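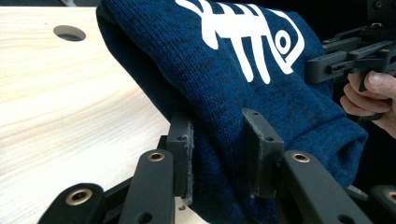
Fig. 3: Blue knitted fabric with a white fish-skeleton pattern, beside a pale wooden tabletop.

Section 3: Washing woollens and other knitted things

Your Trimiver washing machine has a programme made for knitwear, and we hope you will come to trust it with your favourite jumpers, hats and blankets. It is a slow and gentle wash, and it does take its time, so put it on when you have no need of the machine for a while. Many of our customers like to start it after breakfast and have everything laid out to dry by lunch.

Before you begin

Read the care label on each item. If it says hand wash, the Woollens programme is usually suitable. If it says dry clean only, please leave it out, however tempting it may be.

1. Empty any pockets and do up buttons and zips. Turn patterned knits inside out, so that the pattern is kept from rubbing against the drum.

2. Sort by colour. Dark blues, reds and greens can lose a little dye in their first few washes, and a white pattern on a dark ground should be washed on its own the first time.

3. Place the items loosely in the drum. It should be no more than a third full, even if that looks rather mean.

4. Pour liquid wool detergent into the left-hand drawer, up to the lower line. Leave the softener drawer empty for this programme.

5. Turn the dial to Woollens and press Start. The door will lock with a click and the display will show the time remaining.

6. When the machine bleeps, wait for the door light to go out. Lift the knitwear out with both hands, supporting the weight from underneath.

Note: Biological powder is splendid for tea towels but can damage wool fibres. Please keep it for the cottons programmes.

Caution: Do not pull at the door while the light is on. If it stays locked after the programme ends, switch off at the wall, wait 17 minutes and try again.

Drying

Roll the item in a clean towel and press gently, without wringing. Lay it flat on a second towel, ease it back to its proper shape and leave it away from radiators and strong sun. Turn it over once the top feels dry. Thick hats and blankets may need a second day, especially in November.

If the display shows E17, the filter needs cleaning; see Section 5. For anything else, write to Kathleen Horgan at our Clancombe workshop, quoting model 1538, and she will gladly help.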